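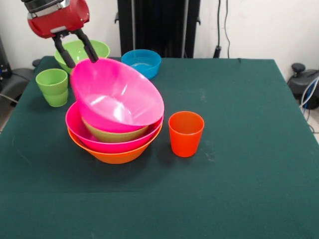
How to Tame a Kitchen Cabinet Full of Bowls

If your kitchen is anything like mine, there is one cabinet you open with a hand held out to catch whatever falls. Mine sits to the left of the stove, and when we moved into the little house in Studdale I filled it in one tired evening and then left it that way for years (I'm not proud of it!). I finally sorted it out one June morning, start to finish before lunch, and I've been happily pestering my friends to do the same ever since.

Step 1. Take everything out
Yes, everything, even the gravy boat. Spread it on the table where you can see it, and wipe down the shelves while they're bare. Warm water with a squirt of dish soap is plenty. Leave the doors open until the wood feels dry to your hand.

Step 2. Sort by shape before you sort by size
Bowls that came from different sets may be the same width and still refuse to sit together, so put the steep-sided ones in one group and the wide, shallow ones in another. Then work through each group from largest to smallest. A nest that goes together easily will come apart easily on a busy weeknight, and if you have to push, that bowl belongs somewhere else. Color doesn't matter a bit, though I do enjoy a cheerful stack.

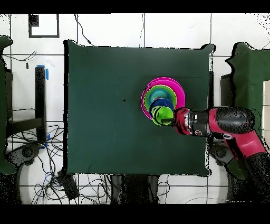

Step 3. Decide what stays
I kept 8 bowls and boxed up the rest for the rummage sale over in Plotelden. If you can't decide about a piece, put it in the box anyway and leave the box in the hall for a month. I went back for a single one, a chipped old thing I use for rising dough.

Step 4. Measure the shelf
My shelf is 34 inches wide, enough for three nests side by side with space to get my fingers in between them. Plastic can go up high, but please keep anything heavy below your shoulders. Glass and stoneware do better with a paper towel or a square of felt between the layers.
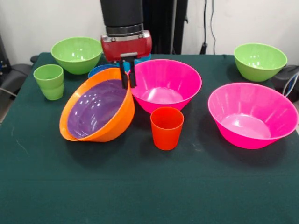

Leave yourself some height as well, enough to lift the top bowl straight up without knocking the shelf above. I had to move mine up one peg, and it took longer to find the screwdriver than to do the job.

Step 5. Put back the everyday things last
Whatever you reach for at breakfast should end up in front, at the easiest height. Lids can stand on edge in a dish rack next to the bowls they fit. Give the whole arrangement a week or two, and swap things around if you catch yourself reaching for the wrong shelf.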